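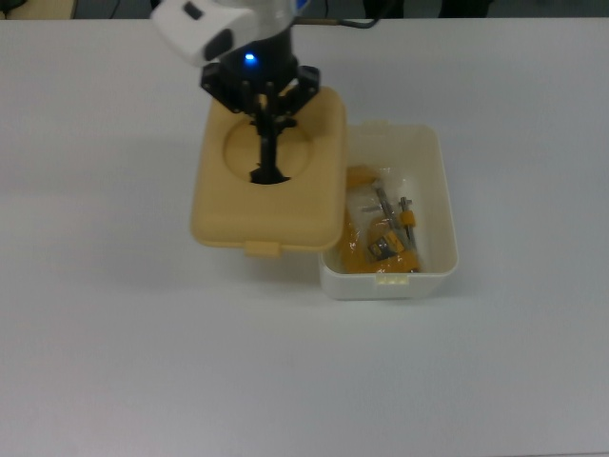 Visit to the Gustik jam factory, 22 Oct 2023

Our evening class in food preserving went to see the Gustik factory, which is in the valley behind Varkon. The bus needed more than 60 minutes from the city, and the last part of the road is narrow. We arrived a little late, but the guide at the gate was patient with us.

First we received white coats and hair nets. Rings and watches had to stay in a locker. Then we went into the sorting hall, where plums come in from the farms on the hill. October is the end of the plum season, so we saw only the late blue kind, small and quite sour. The women at the belt take out leaves and soft fruit by hand, very fast.

The cooking room was the part I liked most. It is hot there and the smell stays in your clothes until the next day. They cook in open kettles, 100 kilos of fruit in each, and they add the sugar in two steps. I asked why they do not add it all together. The answer was that the skins become hard if the sugar comes too early. At home I have made this mistake for years.

After this we saw the store room. The jars rest there for 5 days before they get a label. A long shelf holds one jar from every batch of the year, and the newest one had the number 243 written on its lid with a pencil.

At the end there was a tasting with bread and tea. The plum with walnut was very good, the pear was too sweet for me. In the small shop the prices are lower than in town, but they take only cash, so please bring some. The stairs to the store room are steep, and visitors with bad knees can wait in the shop, where there are chairs.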